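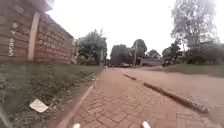 Ticket 347
Product: Kadlec dishwasher, countertop remote app by Zusness
Opened: Thursday, 9:40 p.m.
Status: Pending customer
Priority: Customer says urgent. Support says low.

Issue as reported
Customer states that the dishwasher "only cleans when my wife loads it" and wants a replacement under warranty. He says he has changed nothing and is 100 percent sure the fault is in the unit. He would also like this in writing, on letterhead, before his in-laws arrive.

First reply from support
Asked whether the bowls are facing the spray arm. Customer answered that bowls "don't have a front." Asked him to run the self-test with the machine empty. It passed. Customer says the self-test is biased.

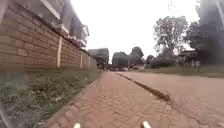
Brick sidewalk with grass and a wall on the left.

Second reply from support
Customer sent the load history from the app. Seven loads came up with the "blocked arm" warning, and each one was logged under his profile. He suggests his wife has been using his profile to make him look bad. Asked for a motive. He sent four paragraphs, mostly to do with a trip to Dendbridge and who was supposed to book the hotel. None of it concerns the dishwasher.

Also asked what was in the bottom rack. He listed a stockpot, a cutting board, the other stockpot and "a normal amount of forks." 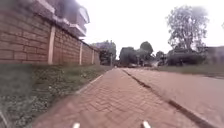

Escalation to Hornon field repair
Technician went out, loaded the machine from the manual and got clean dishes. Customer objects that the technician "was clearly siding with her" – the two had not met, as she was at work. He then loaded it himself to demonstrate the fault. The arm hit a spatula. Customer considers this proof. I don't.

Visit billed at the no-fault-found rate. Customer disputes the bill.
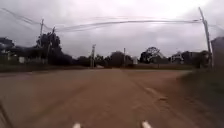

Unpaved road under a gray sky.

Current notes
Warranty claim denied. Request for letterhead denied. Customer asked if we could at least say the problem was "intermittent," and I told him that it happens every time he does it, so no.

His wife called in at lunch on a separate matter. She wants to know if the app can lock a profile out of the Start button. It can. Sent her the steps.

Customer has since opened a new ticket regarding the washing machine. Do not merge.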